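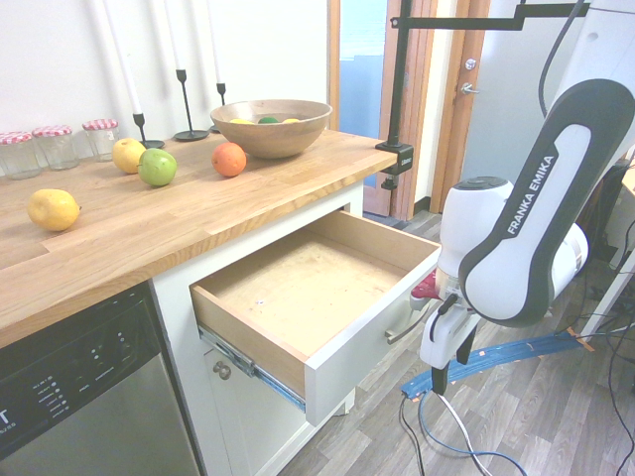
Fruit and gingham-topped jars on the counter

Search this site Enter keyword Go

March
By Sølve Boström

Print this page | E-mail to a friend

Fruit Scrap Vinegar, Start to Finish

I have made vinegar out of apple cores, pear peels, the soft end of a bag of plums and one very ambitious batch of pineapple skins, and I still get excited when I lift the cloth and that sharp smell comes up. It costs next to nothing. You need scraps, sugar, water and a dark spot, and then you mostly leave it alone!

What you need

A half-gallon glass jar, wide mouth
Fruit scraps to fill it a little over halfway
186 grams of white sugar
Water, with the chlorine gone (leave it out overnight in an open pitcher)
A square of tightly woven cotton and a rubber band
A small glass or a clean stone to hold the fruit down

Cores and peels are fine, and bruised spots are fine. Anything moldy goes in the compost. I save scraps in the freezer until I have enough, and frozen scraps work beautifully (I think better than fresh, they go soft so quickly). If your fruit was waxed, scrub it in hot water before you peel it.

Starting the jar

Wash the jar with hot soapy water and rinse it really well. Put the sugar in first, add a cup of warm water, and stir until you can't feel any grit on the bottom. Pack in the scraps. Top up with cool water until everything is covered, leaving a couple of inches at the top. Weigh the fruit down, put the cloth over, snap on the rubber band.

Don't use a tight lid at this stage. The gas has to get out, and later on the vinegar bacteria need air.

Stir once in the morning and once at night for the first week. I use the handle of a long spoon. By the third day or so you should get bubbles, and by the fifth it can be quite a show, especially with grapes. White foam is nothing to worry about. Fuzzy spots in green, black or pink mean the batch is done for, so throw it out and wash everything.

Where to keep it

My kitchen in Hamby sits at 71 degrees most of the year and that has turned out to be just right.
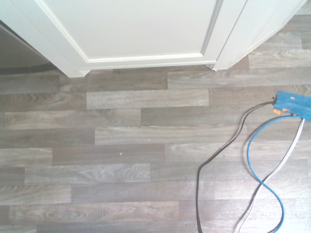 Vinegar likes the dark, steady warmth, and some air moving past the cloth. A low cupboard away from the stove is my favorite, with the door opened a few times a day, which happens anyway if you keep your pans in there. Set the jar on a plate with a rim, because a lively batch will climb out during the first week. Do take a look at the bottom of the cupboard, too. A white cabinet that stands on small feet, up off the floor, is so much easier to live with than one that sits flat, since you can get a rag under it if the jar bubbles over and syrup finds its way through a seam. Sugary drips bring fruit flies faster than anything I know.

Straining

After 11 days, give it a taste. It should be much less sweet, a bit boozy, with the fruit gone tired and pale. Pour the whole lot through a fine strainer, press gently, and put the liquid back in the rinsed jar. Fresh cloth, same rubber band.

Now wait. Four weeks is a minimum and I usually go six. A jelly-like disk may form on top, and that's the mother, so be happy! Save it with a splash of vinegar and your next batch will move along much faster. If you don't get one, a few spoonfuls of raw, unpasteurized vinegar stirred in after straining will help.

Bottling

When it's as sharp as you like, strain it again through a coffee filter and bottle it with a non-metal lid. Keep it in the fridge if you want the flavor to stay put.

One caution: homemade vinegar varies in strength, so don't use it for canning or for pickles you plan to keep on a shelf. Use store vinegar marked 5 percent for those.

My pear batch goes into salad dressing with mustard and a little honey. Plum is wonderful over roasted beets. The pineapple one I splash on beans, and I'm down to the last inch of it, so there's a bag of skins filling up in the freezer again.

Print this page | E-mail to a friend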